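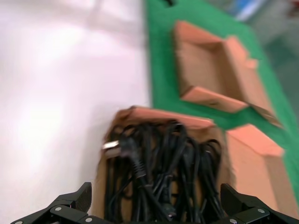

I've been selling Sustwood cable boxes for 2 years now and I still get asked why anybody would pay for one. Well, because most of us own the other kind! You know it — a plain brown cardboard box with black cables heaped up over the top and hanging down the front, thick ones and thin ones all looped through each other. Try pulling a single cord out of that when you're in a hurry.

The Sustwood is a lidded box with 10 upright slots, one cord to a slot, and a strip on the lid where you can write what each one belongs to. I use pencil (I change my mind a lot). It fits on a normal bookshelf and the lid stays put if you carry it by the sides.

Search products Go

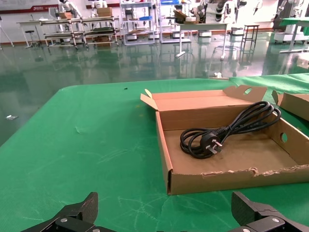 Power cords are the bulky ones, so give those the end slots, which are wider. Coil the cord loosely, plug on the outside, and drop it in. Please don't wind it tight — I ruined a good one that way last July. My friend Uwe Rothe swears by the Pimen ties for this, and they do fit the slots fine, but I just use string.

Empty weight is 920 grams. Natural or gray, both in stock at our Flarnis store, item 492. If you want the deeper Heitmann tray underneath, order it at the same time and I'll pack them together.

Print this page | E-mail to a friend
Shares 10 | Comments 2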